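El orden de las latas

Hay dos clases de personas: las que guardan los refrescos donde caben y las que tienen un sistema. Yo pertenecí a las primeras hasta enero, cuando metí la mano al fondo de la nevera y saqué una lata de tónica que había caducado antes de mi última mudanza. Desde entonces leo sobre expositores de latas con una atención que nunca dediqué a mi hipoteca.

El principio es viejo y lo conoce cualquier reponedor: lo que entra primero sale primero. Para eso se inventaron los carriles. Uno por bebida, latas en fila, un tope delante. Se coge la de delante y la siguiente ocupa su lugar, si el mueble tiene inclinación o empujador, o se queda donde está con una dignidad exasperante, si no tiene ninguna de las dos cosas.
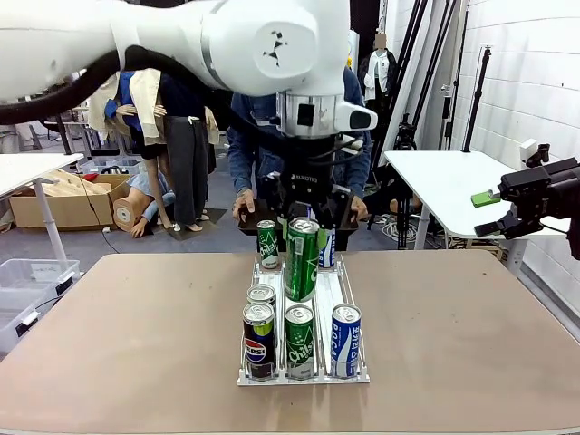
Pepsi, Chilsung Cider y Pocari Sweat, cada una en la primera fila de su carril.

El surtido también tiene su ciencia. El Chilsung Cider, conviene avisar, no lleva manzana fermentada ni nada que recuerde a Asturias: es una gaseosa coreana de lima y limón, y más de un invitado mío ha disimulado mal la decepción. El Pocari Sweat lleva la palabra «sudor» en el nombre y se vende estupendamente. La Pepsi no necesita presentación, y quizá por eso acaba siempre en el carril que queda más a mano.

Luego está la cuestión de la bandeja, sobre la que los aficionados discuten como otros discuten de fútbol. La escuela rápida vuelca: se acerca la bandeja, se inclina y que la gravedad haga su trabajo. La escuela lenta coloca lata por lata y mira a la otra con pena. En Skalska, una tienda de equipamiento donde pasé una tarde de viernes que no me devolverá nadie, me vendieron una bandeja por 40 euros y me aseguraron que servía para ambas doctrinas.

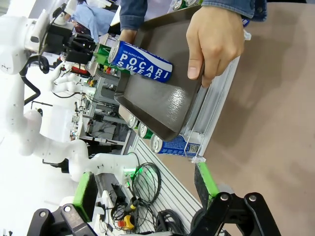

Oskari Miettinen sostiene que inclinar la bandeja está muy bien hasta que una lata se cruza en el carril, y que entonces se tarda más en enderezarla que en haber puesto las seis a mano. Él repone de una en una, con la etiqueta mirando al cliente, y afirma que en ello encuentra algo parecido a la paz.

Le creo a medias. He probado su método en casa y la paz me duró hasta la segunda fila. Lo que sí aprendí es que el ancho del carril importa más que el material, el color y todo lo que presume el catálogo. El modelo Honkanen que compré, de 158 euros, traía separadores fijos pensados para una lata gruesa. Las delgadas bailaban dentro, se ladeaban y terminaban apoyadas unas en otras como pasajeros del último autobús. Lo devolví y pedí el Sovum, de separadores móviles, que me obligó a pasar una noche entera midiendo diámetros con una regla escolar.

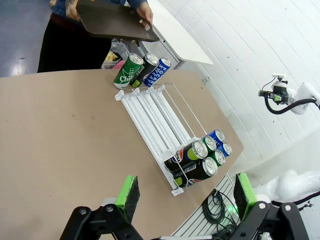 Queda el asunto de llenar o no llenar. Un expositor a medio cargar da un poco de lástima, lo admito, pero cargarlo hasta arriba en una casa donde se beben dos refrescos por semana es montar un museo. Mi regla provisional: se repone cuando se ve el fondo del carril, y siempre por detrás. Mi familia no la cumple. Mi hija mete las latas por delante, las más frías para ella, y la tónica vuelve a envejecer en la última posición.

Última actualización: enero, 18:40

Artículos relacionados
– La despensa de Pumasdale: 1000 botes y una sola escalera
– Cómo limpiar un carril pegajoso sin desmontar la nevera
– 531 maneras de perder una tapa

Comentarios

Hafþór Zoëga: Lo de las latas finas se arregla con una tira de fieltro en el separador. Cuesta menos que devolver el mueble.

marisa_t: Team bandeja inclinada. Si se cruza una, se bebe.

Lector de los lunes: ¿Y los botellines, qué? Siempre nos dejan fuera.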